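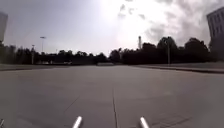

Sutcliffe plaza, Cikilville, facing the trees. The two white rods at the bottom are part of the Plinis.

Review: Doten Plinis outdoor inspection robot, open day at Cikilville

Doten opened its test ground at the Sutcliffe site to visitors on a Friday in February. The Plinis was the only machine on the program. I spent the afternoon with it, first watching the supervised runs and then with the operator tablet in hand. These notes cover the robot as demonstrated, with preproduction software, on a paved surface. I did not see it indoors, on stairs or on gravel, and I have no opinion on how it handles them.

What it is for

The Plinis follows a taught route across a yard, parking area or campus, stops at set points, records what its cameras see and goes back to its start position. Buyers will mostly be site managers who now send a person out on the same loop every evening. It has no arm and carries no cargo. Doten quotes a mass of 38 kg with the standard battery. Two people can lift it into a van using the side handles, though the rear handle position is poor and the balance shifts toward the front as soon as it leaves the ground.

The course

The demonstration loop was 275 m long, all of it on slab concrete with expansion joints. A curb bounds the right side of the plaza, and trees close off the far end. It is an easy surface for driving and a hard one for localization. The nearest useful geometry is a long way off, and the slabs look much alike from a low viewpoint.

Blandine Courtois, who leads field testing at Doten, ran the first loops. She teaches a route by walking it once with the handheld controller and pressing a key at each inspection point. The route then appears on the tablet as a line with editable stops. Moving a stop takes a drag and a confirmation. Changing the heading at a stop takes three screens, which is two too many for something an operator will do constantly in the first week.

Driving and route keeping

On the taught loop the robot held its line well. I marked one stop position with chalk and measured the offset after each repeat. The worst result was the width of my hand, and most were much closer. Doten allows more than that in its own acceptance sheet. Speed over the joints stayed constant and I could hear no change in the motors when it crossed them at a shallow angle.

Turns are less tidy. The Plinis slows well before a corner, rotates, pauses, and then sets off again. The pause is long enough that a bystander next to me assumed the run had ended. Courtois said it is a settling delay for the position estimate and can be shortened in the configuration file. It should be a slider on the tablet.

The curb was treated as a hard boundary on every pass. I asked for a route that ran parallel to it at close range, and the robot accepted the path but shifted it away from the edge without telling me. The shift is sensible. The silence is a fault, as the recorded stop no longer matches the one on the plan.

Cameras and glare

The front camera is very wide. Vertical lines near the sides bend, and distant objects come out small. For navigation this is fine. For inspection records it limits what you can read at range, and anyone who needs to check a gauge or a padlock will want the optional zoom head, which was not fitted.
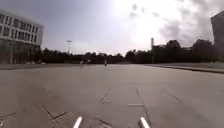
Slab joints ahead of the robot, with the sun glare above the tree line.

The bigger problem is exposure. With the sun low over the trees, a large part of the sky goes to plain white and the tree line drops to near black. The concrete itself stays usable and the joints can be followed by eye. Detail in the distance suffers most. On the tablet I looked at two small upright shapes out near the trees and could not decide from the picture if they were people or posts. A night watch supervisor would have the same trouble, and would have to send the robot closer to settle it.

Doten has an exposure bracketing mode in the settings, marked as experimental. We switched it on for one loop. The sky recovered some cloud texture, the preview became jerky, and the stop records took noticeably longer to save. I would leave it off for driving and use it only at stops, but the current software applies it to the whole route or to none of it.

The robot's own front end also sits in the picture. Two white rounded parts stick up at the bottom, one on each side of center, and in this light they are among the brightest things in view. They cover little of the ground that matters. They do pull the automatic exposure down a little, and a matte gray finish would be a cheap improvement. Courtois wrote that down, so perhaps it will happen.

Battery and charging

The pack is rated at 455 Wh. Starting from full, the tablet predicted well over two hours of patrol with short stops. My session was too short to confirm that, and the gauge fell in uneven steps, so I would not trust the prediction until someone has run a pack flat. A partial charge over the lunch break took roughly 34 minutes. The connector is keyed and locks with a quarter turn. It has a rubber cap on a strap, and the strap is too short to keep the cap clear of the plug.

Stopping it

The stop button is on the top rear of the body, large and easy to reach from behind. From the front you have to lean over the machine. The tablet stop worked each time I used it, with a short coast. Restart requires a key press on the robot itself, which I prefer to a remote restart.

Documentation

The printed guide handed out at the table covers teaching, charging and transport. Fault codes are listed by number with no hint of severity. The section on radio range gives one value and no conditions.

Rating

Route keeping: very good
Operator software: fair
Cameras, flat light: good
Cameras, facing the sun: poor
Handling and transport: fair

For a paved site with fixed loops, the Plinis is already worth a trial. Plan the inspection points so that the front camera faces away from the evening sun, and check every stop near a curb against the drawing after teaching. Doten had no list price to give at the open day. Trial units are booked through the Cikilville office.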